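투명한 판

동아리방의 열쇠는 언제나 로나 아그바야니가 가지고 있었다. 로나는 필리핀에서 온 교환학생이고, 나는 그보다 두 해 먼저 이 도시에 온 유학생이다. 우리 둘은 한국어로 이야기했다. 둘 다의 말이 아니었으므로, 우리는 문장을 천천히 만들었고 틀린 조사를 서로 모르는 척했다.

동아리 이름은 스탈로였다. 영어로 Starlow라고 쓴다. 로봇 동아리라고 하지만 로봇이 스스로 움직이는 날은 적었다. 우리가 하는 일은 대부분 손으로 하는 것이었다. 집게 모양의 도구를 손에 들고, 물건을 잡고, 옮기고, 다시 내려놓는다. 그 움직임이 기록이 되고, 나중에 로봇이 그 기록에서 배운다. 7월의 대회까지 우리는 기록 1,830개를 모아야 했다. 그 숫자는 칠판의 오른쪽 위에 적혀 있었고, 아무도 그것을 지우지 않았다.

대회의 과제는 "조심스러운 물건"이었다. 주최 쪽에서 보낸 종이에 정말로 그렇게 적혀 있었다. 조심스러운 물건이란 무엇인가 하고 우리는 긴 시간 토론했다. 어떤 후배는 달걀이라고 했고, 다른 후배는 휴지라고 했다. 로나는 조금 생각한 다음에 말했다.

"투명한 것이 제일 어려워요. 있는데 없는 것처럼 보이니까요."

그래서 우리는 투명한 플라스틱 판을 골랐다. 모서리가 둥글고, 가볍고, 세우면 뒤에 있는 물건이 그대로 보이는 판이었다. 한 사람이 집게로 한쪽을 잡고, 다른 사람이 또 하나의 집게로 맞은편을 잡는다. 들어서 세우고, 받아서 내려놓는다. 말로 하면 아주 쉬운 일이다.

나는 이 일을 잘하지 못했다. 손이 떨리는 편이고, 더 나쁜 것은 손이 떨린다는 것을 내가 계속 생각한다는 점이다. 처음 나흘 동안 나의 기록은 82개였는데, 쓸 수 있는 것은 16개밖에 없었다. 나머지에서는 판이 기울거나, 미끄러지거나, 책상에 떨어졌다. 떨어질 때마다 얇고 높은 소리가 났다. 나는 그 소리가 싫어서 저녁에 기숙사에서 플라스틱 컵도 조심해서 내려놓게 되었다.

"힘을 너무 빨리 줘요."

로나가 말했다.

"천천히 주면 떨어뜨릴 것 같아요."

"떨어져도 돼요. 컵이 아니에요."

나는 컵 이야기를 로나에게 한 적이 없었다. 그래서 조금 놀랐는데, 로나는 그냥 아무 물건이나 말한 것 같았다.

우리 다음으로 방을 쓰는 팀은 주다우라는 이름의 팀이었다. 그 팀은 바퀴가 있는 로봇을 만들었고, 그 로봇은 문턱을 넘을 때마다 박수를 받았다. 나는 그것이 부러웠다. 우리의 일에는 문턱이 없었다. 하루 종일 잡고 놓아도 밖에서 보면 두 사람이 책상 앞에서 이상한 가위를 들고 있는 것이다. 주다우의 주장이 한번 우리에게 물었다.

"그건 언제 움직여요?"

"지금 움직이고 있어요."

로나가 대답했다. 그리고 판에서 눈을 떼지 않았다.

그날은 오후 네 시쯤부터 우리 둘만 남았다. 후배들은 시험이 있어서 일찍 갔다. 로나는 왼쪽에 서고 나는 오른쪽에 섰다. 우리는 이제 시작 신호를 말하지 않았다. 전에는 "하나, 둘" 하고 세었지만, 세면 둘 다 "둘"에서 힘을 주게 되어 판이 휘었다. 그래서 로나가 숨을 한 번 쉬면 내가 집게를 닫는 것으로 했다.
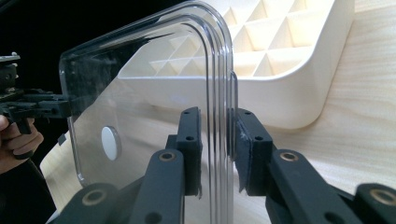
나는 고향의 할머니를 생각했다. 할머니는 유리 가게에서 일하셨다. 가게의 이름은 소텔로였는데, 왜 그런 이름인지는 할머니도 모르셨다. 할머니는 큰 유리를 들 때 반드시 맞은편에 사람을 한 명 세우셨고, 그 사람의 손을 보지 않고 얼굴을 보셨다. 어렸을 때 나는 그 이유를 물었다. 할머니는, 손은 늦게 알려 준다고 하셨다. 그때는 무슨 말인지 몰라서 그냥 고개를 끄덕였다.

나는 판을 보던 눈을 들어 로나의 얼굴을 보았다. 로나는 입술을 조금 물고 있었다. 왼쪽 어깨가 내려가기 전에 먼저 눈썹이 내려갔다. 나는 눈썹에 맞추어 손을 내렸다.

판은 소리 없이 책상에 누웠다.

"방금 뭐 했어요?"

로나가 물었다.

"얼굴을 봤어요."

"제 얼굴을요?"

"네. 미안합니다."

"왜 미안해요?"

나는 대답을 찾지 못했다. 한국어로도, 나의 말로도 찾지 못했다. 로나는 웃었고, 공책에 동그라미를 하나 그렸다. 쓸 수 있는 기록이라는 표시였다.

우리는 다시 했다. 그 다음도, 그 다음도 떨어지지 않았다. 네 번째에 내가 너무 기뻐서 집게를 일찍 열었고, 판이 다시 그 높은 소리를 냈다. 우리는 둘 다 "아" 하고 말했다. 같은 소리였다. 그런 소리는 번역이 필요 없어서 편하다.

해가 창문 아래쪽으로 내려갔을 때 공책에는 동그라미가 7개 이어져 있었다. 중간에 가위표가 들어가 있었지만 로나는 그것을 작게 그려 주었다. 나는 그것을 보았으나 말하지 않았다.

"로봇은 얼굴을 못 보는데요."

내가 말했다.

"집게에 있는 카메라는 판하고 집게를 봐요. 제가 로나 씨 얼굴을 본 것은 기록에 없어요. 그러면 로봇은 무엇을 배워요?"

로나는 집게를 내려놓고 손목을 돌렸다. 오래 들면 엄지 아래가 아프다. 나도 같은 곳이 아팠다.

"기다리는 시간은 기록에 있어요."

로나가 말했다.

"얼굴을 보고 기다린 시간이요. 로봇은 왜 기다리는지는 몰라도, 거기서 기다린다는 것은 알게 될 거예요. 저도 한국에 처음 왔을 때 그랬어요. 어른이 앉을 때까지 서 있었어요. 이유는 나중에 배웠어요."

나는 그 말이 맞는지 잘 모르겠다. 나중에 지도 선생님께 여쭈어 보았더니 선생님은 데이터가 더 많아야 알 수 있다고 하셨다. 선생님은 무엇을 여쭈어도 그렇게 말씀하신다.

방을 정리할 때 주다우 팀이 복도에서 기다리고 있었다. 그들의 로봇이 먼저 문턱을 넘어 들어왔고, 이번에는 로나가 박수를 쳤다. 나도 조금 늦게 쳤다. 주장이 칠판을 보고 물었다.

"아직 많이 남았어요?"

"많이 남았어요."

로나가 대답했다. 이상하게도 그 말이 나쁘게 들리지 않았다.

우리는 던니스까지 걸어갔다. 던니스는 정문 앞의 작은 빵집이고, 간판에는 Dornness라고 쓰여 있어서 사람마다 다르게 읽는다. 로나는 단팥빵을 사고 나는 우유를 샀다. 쟁반이 하나밖에 남지 않아서 우리는 그것을 같이 들었다. 한쪽은 로나가, 한쪽은 내가 잡았다.

로나가 숨을 한 번 쉬었다. 우리는 창가 자리까지 걸어가서 쟁반을 내려놓았고, 로나가 빵을 반으로 나누어 큰 쪽을 내 앞에 놓았다.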